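Torudwood

A collection of notes, measurements and finish recipes for people who make and look after cutting boards and other kitchen wood. Current release: May.

What is in the collection

Torudwood started as a shared text file of oil and wax recipes and it has grown a lot since then! There are now 84 finish recipes and 127 care logs. Each log follows one board through regular kitchen use, with notes on oiling, washing, dents, stains and sanding. The logs are the part I love most. You can read one from top to bottom and see a board go gray, get sanded back, and come out looking great again.

Folder layout

recipes/ - one plain text file per finish, with amounts by weight
logs/ - one file per board, oldest entry first
species/ - short notes on maple, cherry, walnut, beech and ash
tables/ - everything above as comma-separated files, for people who like spreadsheets
old/ - the Cartwright notes, kept as they were typed

Fields in the logs table

board_id: a short code, never reused
species: common name, lower case
build: edge, face or end, for the grain that faces up
finish: the recipe code, or "none"
event: oiled, washed, sanded, repaired, retired
note: free text, any length

If a maker didn't know the species, the field says "unknown". Please leave it that way when you clean up the table. A few of us once tried guessing from the weight and it made a real mess of the beech entries.

Where the entries came from

Most came in through the Wurkine forum, where people post their boards and argue happily over mineral oil. The Sovar workshop sent in its whole repair book, which added 75 entries in one go and doubled what we had on split seams. The Cartwright notes are older and use cups and spoons, so treat those amounts as a starting point. 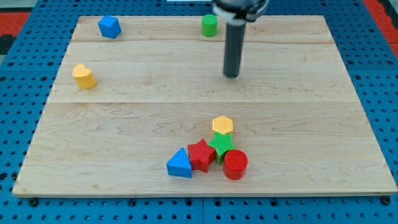
Seams get their own tag, by the way. Add "seam" to the note field any time a glue line opens, feels raised under a fingertip, or has been reglued. Please say which glue was used if you know it, and how long the clamps stayed on. Those two details are missing from so many good repair entries.

Known gaps

Maple is far ahead of everything else, and ash has hardly any logs. Bamboo is left out for now - it needs its own fields and I haven't worked them out. Dishwasher accidents are probably undercounted, so if you have one to report, send it in! Nut oils are marked in the recipe header, but check the ingredients yourself if there is an allergy in the house.

Adding a board

Copy logs/blank.txt, fill in what you know, and send it through the forum thread or as a patch. Keep each note under 1,000 characters so the tables stay readable. Short entries are welcome, and so are boards that went wrong.

Terms

Free to copy, print and change. Please keep the name Torudwood on any version you pass along, and mark your changes at the top of the file.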